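3.2 Layout of the work area and condition of the towers

The sorting hall at Stestham receives office computers from schools, clinics and small firms. Most arrive on pallets, wrapped in film and stacked on their sides. For this study we used 77 desktop towers taken from the regular flow between deliveries. We did not clean them beyond wiping the outer shell, and we did not remove towers with scratched panels, missing feet or bent rear brackets. A tower was left out only if the side panel could not be opened with ordinary hand tools.

Each tower was given a paper tag with a running number and weighed. The tag stayed with the chassis until the last part had been logged, and smaller parts went into bags that carried the same number. Kendra Robichaud and Kwan-ho Chu kept the log. Where a part had its own label, the text was copied as printed, including revision letters.

All work inside the case was done with the tower lying on its side and the interior facing up (Figure 2). In this position the board is level, screws do not roll into the power supply, and the latches on the memory slots can be reached from directly above.

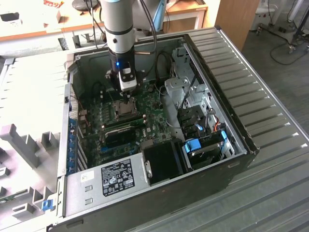 Figure 2. Desktop tower on its side with the side panel removed. The processor socket has no cooler mounted. The power supply is at the bottom of the case and the drive cage is in the right half.

The towers differ more in the fixing of their parts than in the parts themselves. In one group the drive carriers are held by colored release tabs and come out without a tool. In another group the same drives are held by four screws, two of which sit behind the cage and can only be reached once the cage has been taken out. The second group took longer at every stage, and most of the stripped screw heads we recorded came from it. Color on a tab or latch was a fairly good guide to what the maker expected an owner to remove, though we found some colored parts that did not move until a hidden catch had been pressed.

Cables were the next most common cause of delay. The bundles between the power supply and the drives are usually cut to length for one route through the case, so there is little slack when a connector has to be turned. We unplugged at the drive end first and folded the bundle back over the cage. Thin cables that cross the board were freed before anything else was touched, as they catch easily on the edge of a bracket. Air shrouds were lifted out whole when they allowed it. Older shrouds had become brittle, and broken clips were swept up and weighed with the mixed plastic.

3.3 Processors and memory

Boards with a processor still in the socket were treated as a separate class. The processor is the part with the highest resale value per gram in most office machines, and it is also easy to spoil. On socket types with contact pins in the socket, a processor that is lifted at an angle or dropped back can bend pins, and the board then loses most of its own value. Our rule was that the retention lever had to be fully released and the frame opened before the processor was touched, and that the part was lifted straight up by its edges.

Old thermal paste made the markings hard to read in many cases. Nikau Faulkner tested dry wiping, a citrus cleaner and alcohol on a set of scrap parts before the main series began. 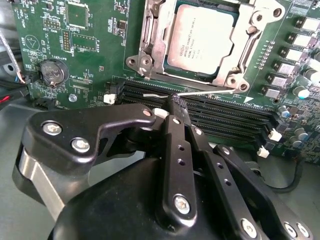
Alcohol on a lint-free cloth gave the best result and was used from then on. The cloth was folded so that a clean face was used for each part. Where the printing had worn away, the processor was logged as unread and set aside for a bench check by Jeptoo Mwakalinga. We did not guess the model from the type of board, as many of the towers had been upgraded by their owners.

Memory modules were removed after the processor. Both latches were opened before the module was pulled, even where one latch alone would have let it go, and the slot position was written on the bag. Position matters for the resale test because modules sold as a pair should also be tested as a pair. Two boards had a latch that was already cracked, and both were kept in the series with a note.

In total 736 parts were logged from the towers, counting a processor, a module, a drive, a fan or a power supply as one part each. Of these, 46 could not be given a grade at the bench, in most cases from a missing or damaged label. They were stored in the Gestell racks by tag number and are left out of the resale figures in Section 4, but their weight is included in the material totals.

Bare boards were stacked in trays with card between them and sent on to the Grodberg plant for metal recovery. Kuo-hua Siu checked each tray against the log before it left the hall. Batteries were taken off the boards at this point and kept in a lidded drum, separate from all other fractions.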